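Juvitholm shared workshop – issue tracker
Ticket 232: Drive swap arm stalls on release
Status: open
Opened by: Leif Torvik
Area: gripper / software
August 2025

Problem
The arm picks up a drive in its carrier without trouble, but on the way into the slot the fingers don't always let go. The controller reports a position error and the arm holds where it is until someone clears it. It happened on 2 of 9 runs this morning. I was running the Fakard branch with the default grip force.

Already tried
Restarted the controller. Same result.
Re-homed the gripper with nothing between the fingers. It opens fully and reports the right width.
Swapped the power supply for the spare one from the Evico box. No change.

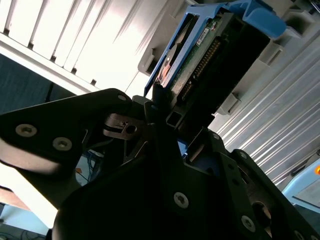 Drive in the blue carrier, held in the gripper, board side showing.

Reply from Randi Hellström
Which grip force is that in the config? The default was raised in May for the heavier test block and I don't think it was ever put back. Carriers are plastic and will flex if you squeeze them, and then the fingers have to travel further before they are clear. Try it at half and post the log.

Reply from Leif Torvik
Half force gave one stall in the next set, so better but not gone. The log shows the open command going out on time. Motor current climbs right after it and stays up until the timeout. I checked the finger screws with a hex key and none of them were loose.

We also tried the arm in the open computer chassis, going in beside the drive bay. There are a lot of wires in there, so I kept the speed low and one hand on the stop.

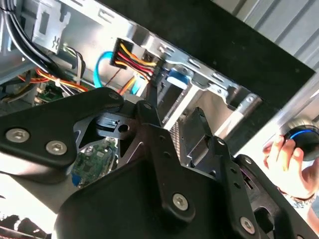

Mercy Temba

Current going up on the open command sounds like friction in the linkage to me. Take the drive out and move the fingers through the full range by hand with the power off. If there is a tight spot, note the angle. I had the same thing on the Schwerdtfeger build – one pivot screw was done up too far and the link was dragging on the plate.

Please also tie the loose wires back before the next run in the chassis.

Reply from Leif Torvik
Found a tight spot near the closed end, left finger. Backed the pivot screw off by about an eighth of a turn and it moves freely now. Grip force is still at half. I'll do a full set with the carrier on Monday and add the log. Leaving this open until then.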